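Clanbridge snack swap returns to the library hall this spring

March 26, 2024

If you have ever come home from a holiday with a suitcase full of biscuits you couldn't resist and then wondered who on earth was going to eat them all, the Clanbridge Snack Swap may be just the thing for you. The swap is back for its fourth year, and after the lovely muddle of last spring, when the queue went out of the door and past the bicycle racks, it is moving from the small reading room into the main hall of the library on Genden Street.

The idea is as simple as it ever was. You bring along packets of something you like, sealed and in date, and you go home with packets of something you have never tried. Last year 404 people came through the door, and between them they put 3,822 items on the tables, from sesame bars and salted plums to a very large amount of Finnish liquorice, for which we have Kauko Riihimäki to thank (or to blame, depending on your feelings about liquorice).

"I brought two bags and thought I would be carrying both of them home again," Mr Riihimäki told us. "They were gone before I had my coat off, so this year I am bringing four."

Small, individually wrapped things are the easiest to share out, and rice crackers, wafers and little cakes are always welcome. Anything home-made will have to stay at home, I'm afraid, as the library can only accept food in its original wrapping. 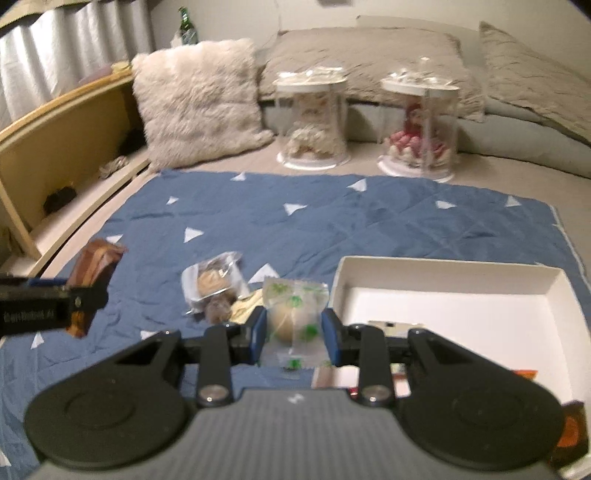 What's new this year

Nasrin Mirzaei, who started the swap with a single trestle table and a borrowed tea urn, has arranged for a separate table for nut-free packets, near the side entrance and well away from everything else. She would be very grateful if people could check the small print before they set out, and if the label is in a language you don't read, do bring it along anyway and ask at the desk, where there will be speakers of Greek, Farsi, Twi and Finnish.

The Katsaros bakery has kindly offered 600 sesame rings for the refreshment corner, and tea and coffee will be served all afternoon by the Fletine Lane Singers, who have also promised us a song or two if the kettle behaves itself. Periklis Stefanou will be running the tasting quiz for children again, with blindfolds and plenty of water to hand.

Entry is free, but the hall holds 235 at any one time, so there are two sessions, the first from noon and the second from half past two. Tickets can be picked up at the library desk. Whatever is left on the tables at closing time goes to the Clanbridge food cupboard, and a smaller autumn swap is planned for September.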